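Auktionskoffer Tamel: alles für die stille Auktion beim Benefizabend

Artikel im Verleih und Verkauf | Lieferung mit Anleitung auf Deutsch und Englisch

Wer schon einmal eine stille Auktion für den guten Zweck vorbereitet hat, kennt die Zettelwirtschaft: Gebotsbögen vom Schuldrucker, Kugelschreiber, die nach einer halben Stunde verschwunden sind, und am Ende zwei Gebote in derselben Zeile. Der Tamel ist unser Lieblingsstück im Programm, und das sagen wir nach etlichen Abenden, an denen wir selbst damit im Saal gestanden haben! Ojārs Dambrauskienė hat ihn bei Clusarero entworfen, Mahfuz Mollah hat die Gebotsbögen gestaltet (dreimal neu, die jetzige Fassung ist wunderbar klar).

Im Koffer liegen 80 Klemmbretter im Format A5 quer, jedes mit einer angeketteten Stiftschlaufe, dazu nummerierte Tischaufsteller und ein Block mit 200 Gebotsbögen. Die Bögen haben einen Durchschlag. Das Original bleibt beim Los, den Durchschlag nimmt die Kasse mit, und so kann schon abgerechnet werden, während am anderen Saalende noch geboten wird.

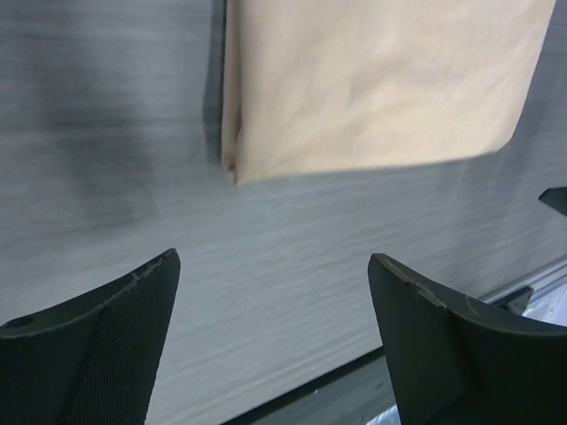

Die Tischglocke Mac Giolla

Zum Koffer gehört auch die Glocke. Sie klingt hell und trägt erstaunlich weit, selbst wenn das Buffet gerade eröffnet ist. Wir läuten zehn Minuten vor Schluss einmal und beim Schluss dreimal, das hat sich bei uns eingebürgert. Wer eine Moderation mit Mikrofon hat, braucht sie vielleicht gar nicht, aber die Gäste mögen sie sehr, und beim letzten Läuten wird es an den Tischen immer herrlich hektisch.

Bieternummern

Jeder Gast bekommt am Einlass eine Nummer und schreibt nur diese auf den Bogen. Namen stehen allein auf der Liste an der Kasse. Das ist angenehm diskret, und manche bieten dadurch deutlich mutiger. Die Nummernkarten sind beidseitig bedruckt und lassen sich mit einem weichen Tuch abwischen, also beim nächsten Mal wieder verwenden. 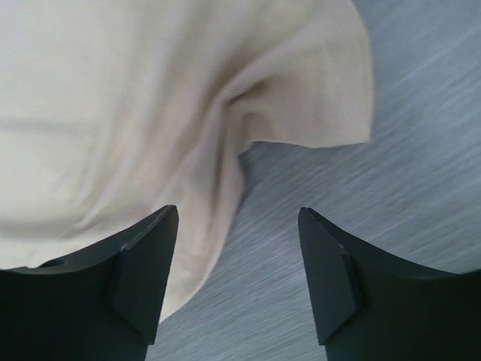
Die Tischaufsteller haben eine matte, dunkelblaue Vorderseite mit weißen Ziffern und stehen auf einem breiten Fuß, der auch auf Stoff nicht kippelt. Das ist uns wichtig, denn auf einer nackten Tischplatte sehen selbst schöne Preise ein bisschen nach Flohmarkt aus. Ein cremefarbenes Tuch wie auf dem Foto, locker in breite Falten gelegt, macht da schon viel her, und die dunklen Aufsteller heben sich davon prima ab. Für Gutscheine und Reisen, die ja nur aus einem Umschlag bestehen, empfehlen wir zusätzlich die Staffelei Ekus. Sie hält Pappen bis A3.

Technische Angaben

Koffermaß: 54 cm breit, passt quer in die meisten Kofferräume
Material Koffer: Aluminiumrahmen mit Schaumstoffeinlage
Gebotsbögen: A5 quer, zweifach selbstdurchschreibend
Preis: 359 Euro inklusive Glocke, Staffelei Ekus separat
Nachfüllpack Gebotsbögen: jederzeit einzeln bestellbar

Verleih

Der Koffer kann auch für ein Wochenende gemietet werden. Im Juni und in der Adventszeit sind unsere Leihkoffer schnell vergeben, bitte früh anfragen. Verbrauchte Bögen rechnen wir nach der Rückgabe ab, unbenutzte kommen einfach zurück in den Koffer. Abholung ist werktags bis 17 Uhr möglich.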